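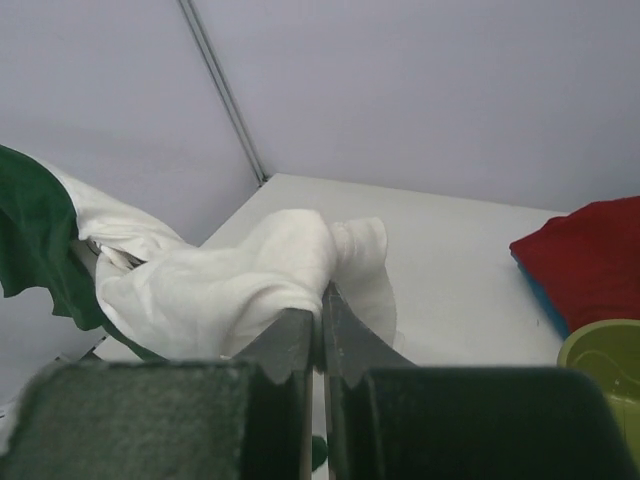 Gripper fingers holding a thin white cloth, seen from the wrist camera.

About Vavum

Vavum tests robot grippers, arms, wrist cameras and controllers for companies that have to choose between them. We don't build or sell any of this equipment, and we don't take commission from the people who do.

Macario Solís and Nawal Cherkaoui started the company in July, after several years of running the same kind of trials inside a packaging firm. Macario looks after the test benches. Nawal writes the test plans and the reports, and she is usually the person you will speak to first.

What we test

Most of our work is with soft goods. Cloth is hard on a gripper: it folds, slips and bunches, and two pieces lying together are easily picked up as one. We run each gripper on thin white cloth first, then on heavier colored pieces, stacked and tangled. Finger shape matters a great deal here, so we try the notched tips and the plain ones on the same arm with the same controller settings.

We have 3 benches, each with white tabletops and plain walls so that camera results can be compared from one bench to the next. Every trial is recorded from the wrist. Failed grasps stay in the report along with the good ones, and you get the full recordings – not a selection.

A standard comparison covers 2 grippers and takes some 13 working days. Our longest so far was the Notov series for El Fassi, a linen rental company, which came to 1112 grasps. Their report led to a change of fingers and a slower closing speed. They kept the arm they already had.

Where we are

We moved to the Sostuvley building in March 2024. Clients are welcome to sit in on their own trials, and many do for the first day. Please bring or ship your own fabric if you can, in the condition your machine will meet it – washed, creased, folded, whatever is normal for you.

For a quote, send us the gripper models, the arm you plan to use and a short note on what it has to pick up. Nawal will reply with a draft test plan and a price.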